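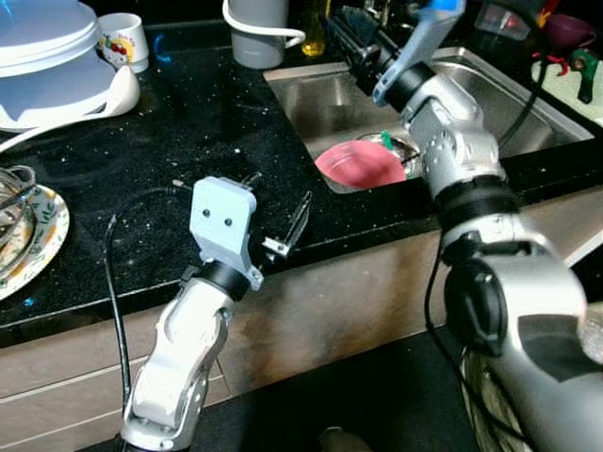

What an open day should measure

Neris opened its test kitchen at Zodcombe to visitors in October, and I went along with a notebook and a low opinion of demonstrations. The machine on show was Alar, a two-armed system meant for clearing up after a meal. The visit changed my mind on one point and hardened it on another.

The first point is the room. Most demonstrations I have attended used a bare bench, even lighting and objects chosen to suit the hand. Neris used a domestic counter in speckled black granite, which is an awkward surface for a camera, and left the household on it. A plate lay tilted in the left basin of a steel double sink. Utensils crossed over the rim of a metal bowl, which was itself sitting on a patterned plate. Each of those is a small planning problem. An arm reaching over a basin has to clear the front edge of the counter, keep its own cable out of the way and avoid whatever is standing at the back. I would sooner watch that done slowly than watch a cube stacked at speed.

Jawad Rizvi, who ran the afternoon session, gave us the figures without being pressed. Alar had logged 700 attempts at single objects in that kitchen, and his team stopped any attempt that ran past 90 seconds. He was less ready with the number that had needed a person to step in, and said it was still being worked out. I don't doubt him, but that is the number a buyer needs. A success rate with no record of interventions says very little about labour saved.

Cookware deserves more attention than it gets in this field. 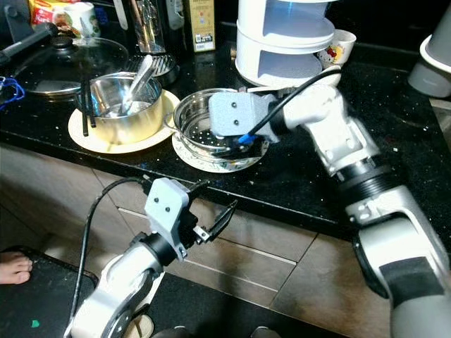

A steamer basket has a thin wire handle, a rim and a bottom full of holes, and each offers the gripper a different contact. A pan with a ladle or spoon leaning out of it is really two objects with a shared centre of gravity, and the utensil will swing if the pan is lifted first. Glass lids are worse, as depth sensors tend to read through them. Test sets built from mugs and boxes leave all of this out, and then report results as though a kitchen were made of mugs and boxes.

Mehwish Kazmi of the Zaidi consultancy, who was in the same session, takes the opposite view. She argues that clutter makes results impossible to compare between laboratories, and that a fixed set of plain objects is the only fair test. She is right about comparison. I would answer that a fair test of the wrong task is of limited use, and that clutter can be specified too: list the items, record the starting layout, publish both.

Neris intends to reach 2000 attempts before the next open day, six months from now. I would accept half as many if every one came with its layout and a plain note of whether anyone touched the controls.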